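Chapter 9
Small Things on the Line

Household manuals have long promised that a better gadget will shorten wash day. Pieter Timmermans, whose Esthorpe lectures open most courses on home management, repeated the promise without ever timing a load. We should be slower to agree. 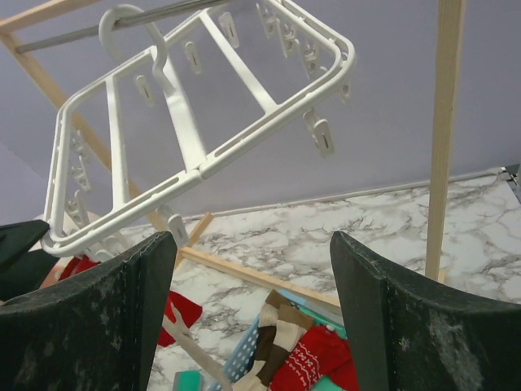
Socks are the usual test case, being small, many and easily lost. The clip hanger is sold as the cure: fill it sitting down, then carry the lot to wherever there is air. Its hook will go over something as thin as the metal rod of a drying rack, and that much can be granted. Whether the clipping saves any labour is another matter – each sock must still be handled twice.
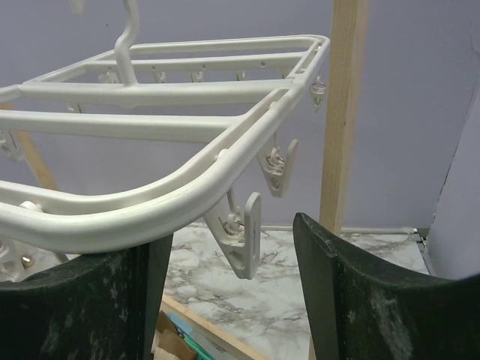
Does a clip hanger dry socks faster than a plain rack?
Only if the socks hang apart and air moves between them. A crowded hanger in a closed room has no advantage worth paying for.

Teun Coppens claimed otherwise after his May trial at Marnon, but he used 2 rooms with different windows and never swapped them. 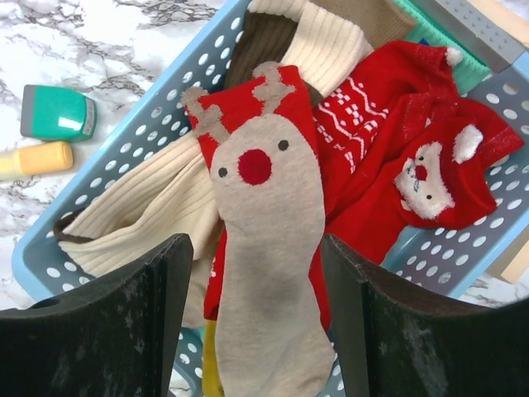
His figures also leave out the sorting, and in most homes sorting is where the time goes. Pairs part company well before they reach the line, and no rack brings them back together. Section 9.2 looks at his method again, beginning with the colour of his test loads.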